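Vendredi, 23 h

Quelle journée ! J'ai les doigts qui collent encore de vernis et je n'arrive pas à m'asseoir plus de deux minutes. La nouvelle série de boucles d'oreilles est enfin sortie de l'atelier, et je suis folle de joie. J'avais commandé les fermoirs chez Norkex en me disant que ce serait toujours ça de pris, et ils sont superbes, bien lourds, avec un petit clic net quand on les ferme. J'en ai monté 30 paires avant midi (sans déjeuner, évidemment).

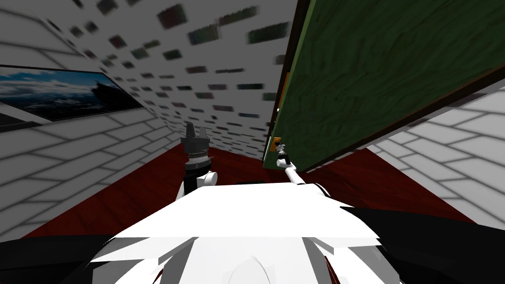 L'après-midi

Emballage, emballage, emballage. J'ai changé de papier de soie, je suis passée au vert foncé de chez Bustamante, et avec le ruban cuivré c'est tellement plus joli que l'ancien beige ! Chaque paquet me donne envie de l'ouvrir moi-même. J'ai glissé un mot à la main dans chacun, mon écriture part en vrille à partir du dixième mais tant pis, on me lit quand même. 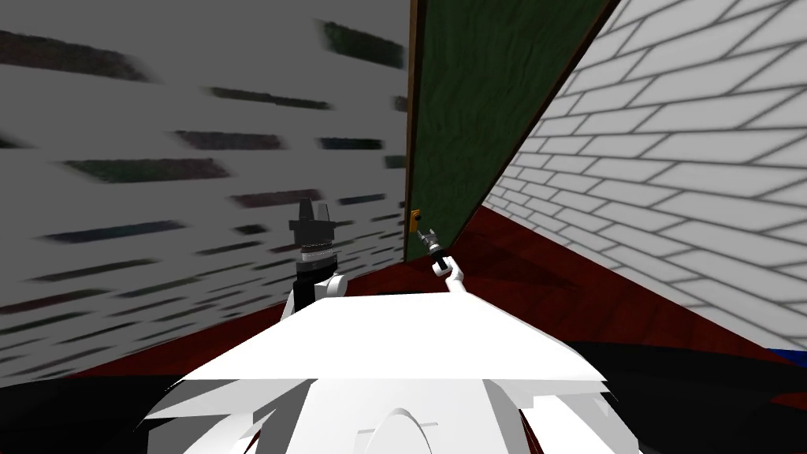 Et puis le colis de Brekow est arrivé vers seize heures, avec les perles de verre que j'attendais depuis septembre. Environ 400, dans un bleu un peu fumé que la photo du catalogue ne rendait pas du tout. J'en ai renversé la moitié sur le tapis en ouvrant le sachet et j'ai passé un temps fou à quatre pattes, à rire toute seule.

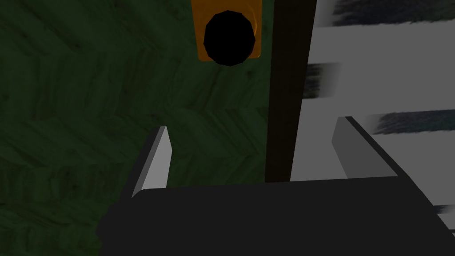

Vert sapin, brun et une touche d'orange

J'ai déjà dessiné un collier court avec trois de ces perles, montées sur un fil très fin, et un bracelet assorti que je garderai peut-être pour moi. Le bleu va avec tout : mon gros pull écru, la robe noire, même le manteau moutarde que je croyais impossible à accorder. Demain j'essaie avec de l'argent brossé. 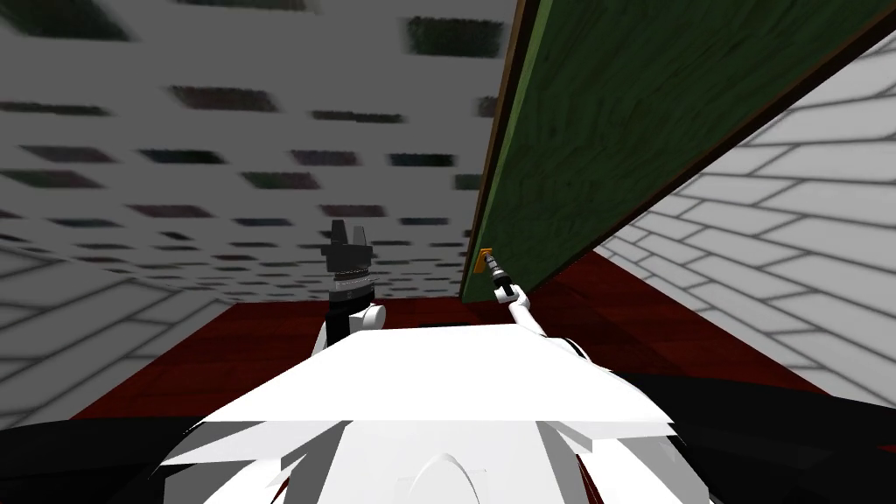
À ne pas oublier

Déposer les paquets au relais avant dix heures. Racheter de la colle, la petite, celle à bout fin. Répondre à la boutique de Netport, qui veut des puces d'oreilles pour l'hiver (oui, oui, mille fois oui !). Et dormir un peu, si le bracelet me laisse tranquille.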